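4. Collecting demonstrations

4.1 Two ways of showing the task

We collected demonstrations in two modes. In the first, the operator takes hold of the arm and moves it by hand (kinesthetic teaching, "hand mode" from here on). In the second, the operator stays outside the cell and drives the arm remotely. Same task in both. Reach into the bin, take one block, lift clear of the rim, release over the tray, come back to the start pose. One block per demonstration, operator's choice which one.

Hand mode is quick to learn. Most operators gave a usable demonstration within the first few tries. But the bin is deep for this kind of work and its walls slope, so a person guiding the wrist ends up leaning over the rim and their own arm blocks the overhead view. We dropped the image stream for those stretches and kept joint positions only. That hurts later, see 5.2.

Remote mode is slower. Longer pauses above the block, more small corrections in yaw, a lot of hovering. On the other hand the view stays clear of people from start to finish, and images and joint states can be recorded together. All policies in Section 5 that take images as input were trained on remote demonstrations alone. Hand mode data used only for the trajectory prior.

4.2 Operators and sessions

There were 13 operators, none of whom had driven this arm before. Each did both modes, order swapped for every second person. A session was capped at 900 seconds of recorded arm time, after that people get sloppy and start dragging the fingers along the floor of the bin. Breaks as needed. Four operators asked to repeat their remote session and we let them; the repeats replace the first attempt in all tables.

Sessions ran in the Sostville lab, with one further batch at Akulstead in February after the arm was moved. The Akulstead batch has diffrent lighting. We kept it in.

Recording used the Tolex logger, joint states and images on one clock. Total after filtering: 2729 demonstrations. Filtering removed any run where the protective stop fired, where the block was dropped before the rim, or where the operator said "scrap that one" out loud (they were told they could). No other cleaning. In particular we did not trim the hovering, although it was tempting.

4.3 Block layouts

Blocks were tipped in loosely by the experimenter and not arranged afterwards. This matters because the useful demonstrations are the awkward ones, blocks resting close together or close to a wall, where the finger has very little room to go down. With blocks well apart nearly any approach works and the two modes look the same in the data. Layouts were not matched between modes. We tried to, gave up, restoring a layout by hand took longer than the demonstration.

Each layout was tagged from the first image of the run, before motion, as "open" or "crowded". A layout is crowded if the target block has a neighbor or a wall within one block width on a long side. Tagging was done by a single person so no agreement score is given.

Figure 4 gives a view into the bin in the style used for tagging, with the finger down beside a cluster. Note how close together the four upper blocks lie compared with the two nearer the viewer. A straight descent onto the upper ones has to be planned with the neighbors in mind, and operators dealt with this differently: some rotated the wrist early, up above the rim, others went down first and rotated inside the bin. The second habit shows up in the data as a short stall at low height. The learned policy copies the stall as well, faithfully. 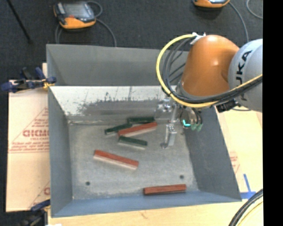

Orsolya Gulyás

Figure 4. Bin with three green and three reddish-brown blocks. The finger is to the right of the cluster and holds no block.

4.4 What was stored

For every run: joint positions, gripper command, operator ID, mode, layout tag. Images for remote mode only, as above. Force readings were logged but the wrist sensor drifted over a session and we dont use them anywhere in this paper. Start and end of a run were marked by the operator with a button press, so there is some dead time at both ends. Baseline numbers for the Rácz controller in Table 2 use the same runs, same split, dead time included.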